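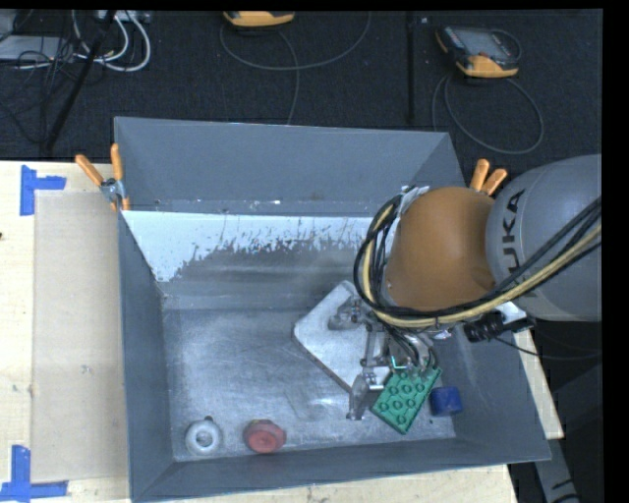
问:上了自动分拣以后,原来站分拣台的人还要不要排班?
答:要排,但岗位变了。每班留一个人管例外件和复位,其他人转去包装和退货检验,工时照原合同算。

工单状态:处理中(别关!)
标题:分拣单元反复停机 + 晚班没人敢按复位
提交人:Matilde Veloso,退货组
受理:Selma Dimitrov,现场支持
地点:Plenach 仓,二号线

问题描述(Matilde 填)
二号线这周停得太多。停了屏幕就出一行“抓取超时,等待确认”,然后整条线等着。白班有 Ilídio 在,他按一下就走了,晚班没人有权限,只能打电话。昨天晚上等了 34 分钟,后面的退货箱一直堆到包装台边上。大家后来干脆手工分,分完机器恢复了,系统里又记一遍,数对不上。
另外:到底谁负责?以前坏了叫维修,现在叫谁,维修说是软件,软件说是现场。

记录 1,Selma
看了日志。超时不是一种,混在一起了。一部分是视觉没给出抓取点,一部分是给了点、夹爪下去没夹住,连试几次放弃。屏幕上显示的是同一句话,操作的人分不出来。已经向 Terkedent 提了,要求把提示拆开。
先确认几件事:
- 超时阈值现在是 30 秒,谁改的?交接文档里写的不是这个数
- 晚班账号没有“确认”权限,属实
- 手工分过的件没有地方登记,属实

记录 2,Ilídio Veloso
阈值我改的。原来太短,小件翻一下身都来不及,动不动就停。改长以后停的次数少了,但是每次停得久。没写进交接,我的问题,补上。
顺便说下小件。扁的、滑的、贴着箱壁的最难,夹爪斜着进去会让着箱壁走,绕一圈又回来。贴壁的件我一般伸手拨到中间再复位。当然是先停机再伸手。

记录 3,Selma
“伸手拨到中间”这个动作操作规程里没有。不是说不能做,是得写进去,得带锁定。现在每个人做法不一样:有人按暂停就伸手,有人按急停,有人开门。暂停不等于安全停,请大家今天起统一:开门,等绿灯灭,再动手。
@Hildegard 规程这块麻烦你改。

记录 4,Hildegard Nolte,生产安全
收到。草稿今天发,先贴要点,正式版出来以前按这个执行:
1. 屏幕报停,先看箱里,不要先按确认
2. 需要动手的,开门,挂自己的牌
3. 拨件用长柄夹,手不进箱
4. 关门,摘牌,确认
5. 同一个件连续报两次,拿出来走人工,扫“例外”码
第 5 条的例外码目前还没有,等 IT。
还有一点,白班有人说机器是 Ilídio 的,坏了等他来。这种想法要改,他也要休假的。

记录 5,Matilde
晚班的意见我收了一下,照原话放这里:
“按错了算谁的”
“以前我一晚上分多少自己心里有数,现在站旁边看,眼睛比手累”
“给我权限可以,先教我”
“能不能别放那个报警声了”
第一条最多人提。请主管给个书面说法,不然给了权限也没人按。

记录 6,Joana Rebelo,运营
书面说法如下,我会贴到班组板上:按规程操作后出现的错分、漏分、停机,不计入个人考核。不按规程伸手的,另说。
转岗的几位同事,包装台培训没做完的继续做,做完之前不单独顶班。例外岗每班轮换,不固定一个人,轮换表 Matilde 排。
报警声我问了,可以调低,不能关。

记录 7,Selma
2月20日 晚班现场。权限开了,四个人都练了一遍开门—挂牌—复位。当场碰上一次真的停机,晚班自己处理的,没打电话。
数对不上的事也查了:手工分的件,机器恢复后从上一个断点重新读队列,所以重复记。本周重复记录 574 条,已经导出来给 Matilde 核对,不要直接删,有些是真退货,同一个客户退两次的。
临时办法:手工分之前在屏幕上点“清空当前箱”,再动手。忘了点的话,记下箱号,白班补。

记录 8,Ilídio
阈值没调回去,先按现在跑。小件箱单独走一个配置,叫 Namar,速度放慢,夹持前多停一下。大件不受影响。Cordeiro 那批货小件特别多,一批 900 件左右,正好拿来试。
试之前请通知包装台,节拍会变慢,别又以为是坏了。

记录 9,Matilde
包装台通知了。她们问慢了以后能不能正常去休息,之前为了跟机器的节拍,休息都是挤着走的。这个我觉得应该写进轮换表,不是小事。
重复记录核了一半,目前真退货的不多,剩下的明天弄。

记录 10,Joana
休息时间按表走,不跟节拍走。机器等人没问题。写进去。

记录 11,Selma
Terkedent 回复:提示可以拆成两条,排在下个版本,最早六月。太晚。我先在屏幕旁边贴一张对照,看箱里画面判断:
夹爪停在上方没下去 = 没找到抓取点,拨一下件,复位
夹爪下去过、件还在 = 没夹住,再试一次,不行走例外
箱里空了还报停 = 叫我或者 Ilídio,不要复位
对照表中文和葡文各一份,葡文的 Ilídio 帮忙看下错别字。

记录 12,Hildegard
规程正式版已发。旧版请从工位上撕掉,昨天巡线还看见两份旧的贴在一起,上面那份写的按暂停就行。
长柄夹到货了,挂在门的右手边,用完挂回去,别带去包装台。

待办
例外码上线:IT,没给时间,继续催
重复记录核完:Matilde
小件配置试跑一批后回填停机次数:Ilídio
轮换表加休息时段:Matilde,Joana 过目
提示文字拆分:等 Terkedent
交接文档补阈值修改记录:Ilídio(还没补!!)

记录 13,Ilídio
补了。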